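Home Forums New posts Search Log in Register

Clarkix Boards > Kitchens and Appliances > Small fridges and coolers

Mini fridge in shared room, 11 degrees inside, where am I going wrong

**tealeaf_jas**
We have a small Proltora tabletop fridge in our shared room in Jasterley. It is meant to hold milk, a few sandwiches and one or two small bottles. The thermometer I left in it overnight read 11 degrees in the morning. I have emptied it to sort it out properly before anyone puts food back. I also want to know whether the beige tray can go in the bottom under the wire shelf. It is 300 mm on the long side.

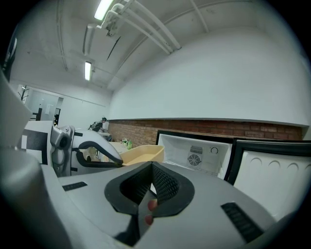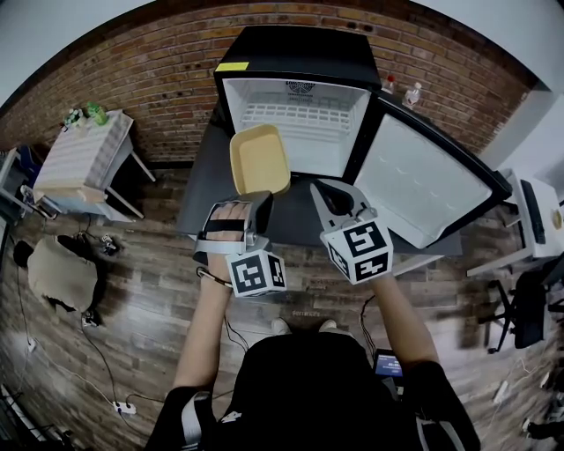

The fridge with its door open, and the tray I mean. The second one shows the wire shelf.

Dial was set to the middle when I took the reading. Any advice welcome.

**coldpantry**
First thing I notice is the brick wall. It looks very near the back of the fridge in your second photo. These small ones get rid of their heat at the back and if the air can't move they never get down to temperature. Pull it forward and try again before you touch anything else.

Also there is a round fan vent inside. That makes me think it is one of the thermoelectric ones with no compressor. If so, 11 in a warm room is not a fault. They only get so far below room temperature and that is your lot.

**Marrowfat**
Not sure you can tell that from the vent. Plenty of small compressor fridges have a fan as well. What does the plate on the back say? If it mentions a refrigerant (R600a or similar) it has a compressor. If it doesn't, coldpantry is probably right.

**tealeaf_jas**
I will look at the plate when I next move it. It does hum the whole time and I have never heard it cut in and out.

**coldpantry**
Constant hum with no cutting out points to thermoelectric. I had one in the caravan and it sounded the same from the day I bought it to the day I gave it away.

**Marrowfat**
Or a compressor that never reaches temperature and so never stops. Read the plate.

**ginger_nut_22**
Is the door seal all right? Close it on a strip of paper and pull. Do that at the top, the bottom and down both sides. You should feel it grip everywhere. If it slides out at the hinge side the door has dropped a bit and you can usually put it right with the hinge screw.

While it is empty, wash the seal with warm water and washing up liquid. Crumbs in the fold are enough to hold it open. Dry it after.

**tealeaf_jas**
Paper test done. It grips at the top and down both sides. Along the bottom it comes out with hardly any pull. I have washed the seal and there was a fair bit of muck in the fold down there. I'll test it again once it has been shut for the night.

**ginger_nut_22**
Sounds like that could be some of it then. If the bottom is still loose tomorrow, warm the seal with a hairdryer on low and press it into shape with your fingers. Keep the dryer moving.

**oddsocks_lane**
On the tray. I wouldn't. If it sits flat on the floor of the fridge and fills most of it, you lose the gap the cold air needs to get round. And anything that spills will sit in it until it smells. A folded cloth does the same job and you can put it through the wash.

**hobnail**
I disagree with that. I've had a tray in the bottom of mine for years. Milk leaks, you lift the tray out, rinse it, put it back. A cloth soaks it up and goes sour. Just make sure there is a finger's width clear on each side. Measure the inside at the narrowest place as well, some of them step in at the back.

**oddsocks_lane**
Years in your own kitchen is one thing. In a shared room people don't lift the tray out and rinse it, they leave it for the next person. Ours at work was disgusting.

**hobnail**
They won't wash a cloth either.

**oddsocks_lane**
Fair enough.

**tealeaf_jas**
The raised rim is why I liked the tray. I'll measure the inside before deciding. If it goes in, I'd only stand the milk on it, with sandwiches on the wire shelf.

**coldpantry**
I would do it the other way round if it is a thermoelectric. The coldest part is next to the fan vent. Milk wants to be there. Sandwiches can go lower down.

Don't push anything right up against the vent though.

**bracken_fold**
Would you keep the bottles on top? There are two small ones behind the hinge in your second photo. I'd shift them. On ours, anything left up there got knocked down the back when somebody opened the door in a hurry, and then you have to pull the whole fridge out to get at it.

**tealeaf_jas**
They can go over on the white side table. There is a green bottle and some other bits on there already but I can make space.

**bracken_fold**
Is the yellow note on top the list of who has what in there? We tried notes and they lose their stick. Masking tape on the item itself with initials and the month works better. Anything still marked October in December goes in the bin.

**tealeaf_jas**
We haven't got a system for labelling yet. Masking tape sounds fine, I'll get a roll and leave it in a drawer with a pen.

**Marrowfat**
One more question. Which way do people come at it? The door swings to the right. If they put things down on the left that's handy, if not they will be reaching round the door every time and leaving it open longer. Some small fridges let you swap the hinge over. Check for plugged screw holes on the other side.

**tealeaf_jas**
We put things down in front mostly, on the dark table it stands on, so the door is all right as it is. Good thought though.

**tealeaf_jas**
Update. Read the plate. No refrigerant listed anywhere, so coldpantry had it.

I've brought the fridge forward from the bricks by the width of my hand and turned the dial up to the coldest setting. Bottom of the seal grips now without the hairdryer. Reading this morning was down on what it was but it is still not where I would want it for milk over several days.

**Marrowfat**
I stand corrected on the compressor. For milk you want it at 5 or under. If it won't do that, use it for cans and that day's lunches and buy the milk in small bottles.

**coldpantry**
Agreed on the milk. Try it with the room cooler too. Ours was fine in spring and useless in August.

**ginger_nut_22**
If you end up replacing it, Akinola had a small compressor one for £62 last time I looked. Bit noisier when it starts up but it does hold its temperature. No idea if they deliver out your way.

**oddsocks_lane**
£62 sounds cheap for a compressor. Is that a return or new?

**ginger_nut_22**
Returned stock, with 3 months' guarantee. Mine has a dent in the side and I've had no trouble with it.

**tealeaf_jas**
Thanks, I'll ask the others if they want to chip in. Measured the inside in the meantime. The tray fits lengthways but it is tight at the back, so hobnail's finger width isn't there. It'll be a cloth for now and I'll take my turn washing it.

**hobnail**
Get a smaller tray.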